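The Case Against Tustex Moves to a Second Court

Eleven years is a long time to keep a box of pay stubs. Dayana Cabrera kept hers in a closet in Birkness, under the winter blankets, and in January she handed them to a lawyer.

Cabrera is one of 337 former workers who have joined a complaint against Tustex, a dye and finishing company whose plant in Gerico closed after years of reports about bad air and untreated runoff. The complaint says managers knew the solvent used on the night shift was making people sick and kept using it. It also says that workers who spoke to a labor inspector were threatened by private guards.

Tustex denies all of it. In a written reply to the court, the company said it followed the rules in force at the time and had no control over the guards, who were hired through a contractor named Ouazzani.

The first attempt to bring the case failed. A judge in Gerico ruled that the workers had waited too long to file. Jolene Whitelaw, who leads the legal team, then took the matter to Birkness, where Tustex keeps its head office and where the time limit for serious bodily harm is longer.

"We lost on the calendar," Whitelaw said. "The judge never got to the evidence."

There is plenty of it. The file holds 434 medical records, copies of purchase orders, and three statements from former supervisors. One of them, Maribel Cuervo, ran the finishing line for two years. She says she asked for masks in writing and was told to stop sending letters. 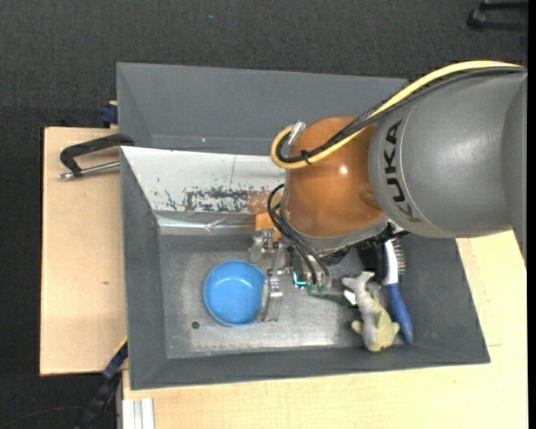 Why can a court in Birkness hear a case about a plant in Gerico?

The law there allows a company to be sued where its main decisions are made, even when the harm took place somewhere else. Whitelaw's team has to show that the orders about solvent and ventilation came from the head office.

That point will take up most of the first hearing. Tustex says the plant ran itself. The workers' lawyers plan to answer with memos that carry the initials of two head office directors.

Hạnh Lưu, a doctor who treated former employees, will testify on the medical records. She began keeping her own notes after seeing the same nerve damage in patients who lived on different streets and shared only a workplace.

Rosaura Carhuamaca worked nights at the plant until her hands went numb. She now travels 625 miles by bus each time her lawyers need her in Birkness. She brings her own food and sleeps at Cabrera's place.

The hearing opens at 9 a.m. in the civil annex. A ruling on whether the case can go forward is expected by June.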